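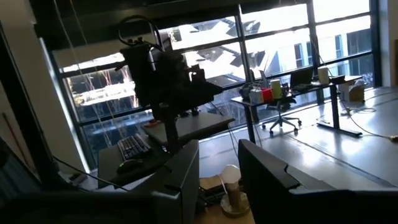

The arm's desk by the windows, in full daylight.

Most papers on robot grasping report one success rate, and I think we should stop accepting it. A single number hides the thing a reader most needs to know, and that is where the light was coming from.

Our group at Lirkel ran 2000 grasps with one policy and no retraining between sessions. It failed 164 times. On paper that is a good result, and Orathai Phetsri, who did the labeling, was ready to write it up as it stood. Then she sorted the failures by time of day. Most fell in the two hours when the sun comes straight through the glass and the tabletop turns white in patches.

The policy had been trained on 1358 demonstrations, nearly all recorded in the evening under the ceiling lights. We had not planned that. It was when people were free. 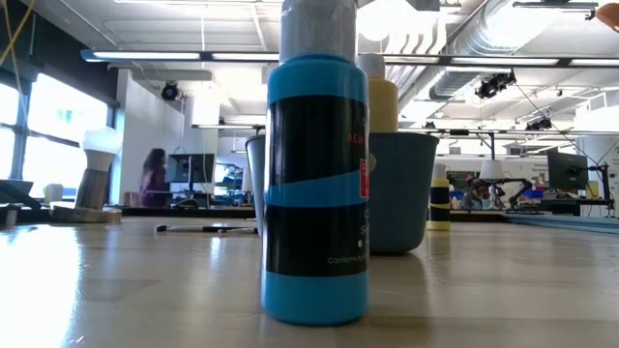
Bottles and cups on the tabletop, with glare toward the left side.

Nipon Siriwan's view is that the fix is more data, and he may be right. But more data collected on the same evenings would have raised our score and left the problem where it was. A shiny table next to a tall window is an ordinary place for a robot to work. Blackout curtains make a cleaner benchmark and a worse test.

What I would ask for is small. Report the hours of collection and the hours of testing, and give the failures for each block of the day. It takes one extra table. Reviewers already ask for the number of trials, and they could ask for this in the same sentence. We have added it to our July report, including the two bad hours.

Mihret Berhe, February 2022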